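Iveo releases equipment planning kit for buyers who would like to see the arm open the drawer first

WERVILLE, October 11, 2019 — Iveo today released the Vesitz planning kit, a package of simulation files, costing sheets and blunt questions for workplaces thinking about buying their first robotic arm. The company hopes it will reduce the number of arms now employed as very expensive coat racks.

The kit is aimed at small labs, parts stores and repair shops, where the job on offer is seldom glamorous. Most of the people who ring Iveo want something opened, something taken out and something closed again. They have usually picked the arm already. What they have not picked is the drawer, the handle, the height of the bench or the person who will look after it all in January when everyone else is on leave.

"We get a lot of calls that begin with the colour of the robot," said Hendrik Visser, who heads planning services at Iveo. "I ask what kind of handles are on the cabinets and the line goes quiet. The handles are going to decide which gripper you buy, and the gripper is going to decide a fair bit of your budget."

Vesitz lets a buyer set up an arm and a piece of furniture in simulation and try the reach before signing anything. Drawer units can be resized, turned and moved closer or farther away, and the pulls can be swapped.

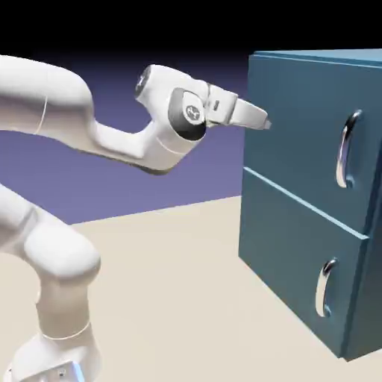 Buyers can then change one thing at a time and watch what it does to the bill. Moving a cabinet costs nothing. Moving an arm that has been bolted to a concrete floor costs a good deal more, and tends to be discovered on the same afternoon as the bolting.

The costing sheets cover the lines that first-time buyers leave out: mounting, guarding, spare fingertips, staff training, electrical work and the hours spent deciding where the thing should go. There is also a line called "Other," which Iveo recommends filling in honestly and with a pencil.

Tshabalala, a parts supplier that tried an early version of the kit, went in with a quote of $3,472 for mounting and guarding. After two rounds of planning, which mostly meant turning a row of cabinets to face the other way, the revised quote came to $2,421. The company has spent part of the difference on new handles.

"They asked whether we could have told them that over the phone," Visser said. "Possibly. But they wouldn't have believed me, and I wouldn't have blamed them."

A simulated drawer never jams, and nobody has ever overfilled one with cable ties. The kit includes a checklist for testing the real furniture before an order is placed, and Iveo asks that buyers do this with the drawers loaded the way they are on a normal working day.

The Vesitz planning kit is available from Iveo now. Buyers can use it for 30 days at no charge, and each licence includes a 15-minute call with the planning team. Callers are asked to have a tape measure handy and to know what their handles look like.

Media enquiries: Hendrik Visser, Planning Services, Iveo, Werville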